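Section 2: Filling the base and setting the height

By now you should have the pole bolted together and lying on its side, with the base beside it. If you haven't, go back to Section 1 and take your time, as it is much easier to put a loose bolt right now than with the ring over your head. The steps below are the same for the Luvach Junior and the Luvach Club hoops, except where we say so.

You will need the long spanner from the Hitmont tool bag, a garden hose (or a jug and plenty of patience), a tape measure, a roll of tape for your ground marks and one other grown-up.

1. Choose a level spot, well away from windows, overhead wires and anybody's greenhouse. Stand on it and bounce the ball a few times. If it keeps wandering off to one side, so will your players.

2. Mark where the base will go and where the shooter will stand. Tape is kinder than chalk if rain is on the way, and wobbly lines do no harm.
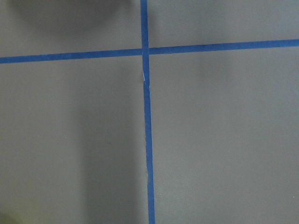 Fig. 2: Blue tape lines crossing

3. Put the empty base on its mark and turn it so that the filler cap faces away from the court. Please do this before you add any water.

4. Stand the pole up in the base with your helper holding it, and tighten both collar nuts by hand. Finish them off with the spanner.

5. Fill the base. It takes 47 litres on the Junior, so with a 1000 ml jug you have a fair bit of walking ahead of you and may prefer the hose. On the Club, carry on until the water reaches the line moulded inside the neck.

CAUTION: Never let go of the pole while the base is empty or part filled, even for a moment, even to answer the door.

6. Close the cap firmly and wipe round it with a dry cloth. Come back after a cup of tea and look for drips.

Note: In a hard winter, plain water can freeze and split the base. Drain it if you are putting the hoop away until February or later, or use dry sand, which will not freeze but is a good deal slower to get out again.

7. Pull out the Loureiro locking pin, slide the pole up until the ring is at 283 cm from the ground, and push the pin home until it clicks. We find this a friendly height for younger players who are still learning to shoot.
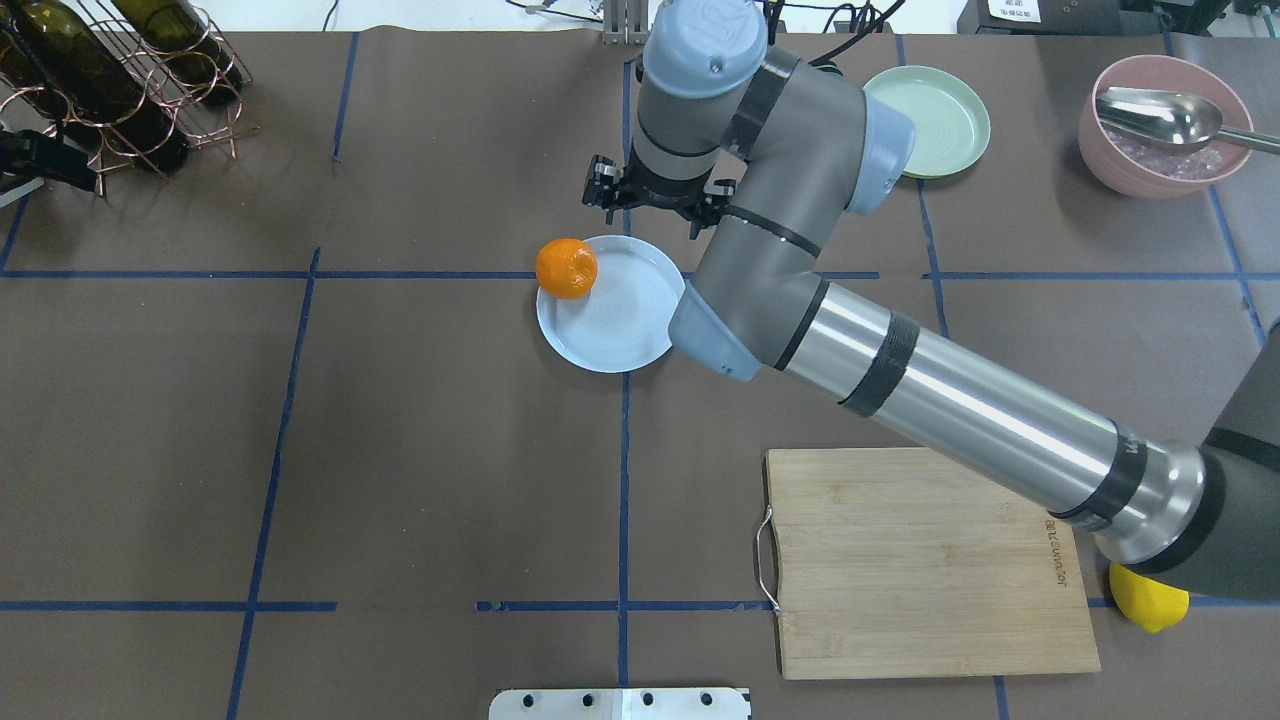 8. Check that the ring is level before anyone plays. Measure down to the ground from the front and from either side, and adjust the bracket bolts a little at a time until the readings agree. Then drop the ball through gently from a stepladder. Once in a while a shot will settle between the ring and the board, perched up there rather like the tangerine on the rim of the light blue plate, and you should nudge it free with a broom handle. Please don't let anyone climb the pole or throw shoes at it.

9. Clip on the Gellomeo net, one loop to each hook, working round in the same direction so that it hangs without a twist.

If the ring still tips forward after step 8, loosen the bracket and begin that step again. Should the pin refuse to click, write to Glória Torres on our parts desk with the number printed inside the filler cap, and she will post you a new one.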